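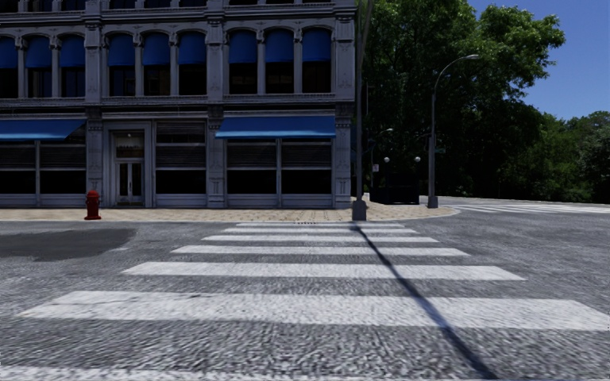
Assembler un génome de phage : trop de contigs ?

Posée par Byung-chul Won, 9 octobre 2023

Bonjour, je débute. Phage isolé d'un échantillon d'eau (étang de Durkville), séquencé en Illumina paired-end. Assemblage par défaut = 3,543 contigs, alors que j'en attendais 1 ou 2. La bactérie hôte est dedans je pense. Je filtre comment ? Pas de budget pour reséquencer avant avril.

3 réponses

Mwanahawa Mollel
Oui, contamination par l'hôte, classique. Mappe d'abord tes reads sur le génome de la bactérie, garde ceux qui ne s'alignent pas, puis réassemble. Attention si tu as un prophage dans l'hôte, tu risques de jeter des bouts de ton phage avec. Ensuite sous-échantillonne : une couverture énorme fait plus de mal que de bien, les erreurs de séquencage créent de faux contigs. Et trie par couverture, le phage sort du lot en général.

Kioko
DNase avant l'extraction la prochaine fois. 30 min chez nous.

Celtier
pareil que Mwanahawa. regarde aussi si les deux bouts du gros contig se répetent, si oui c'est surement complet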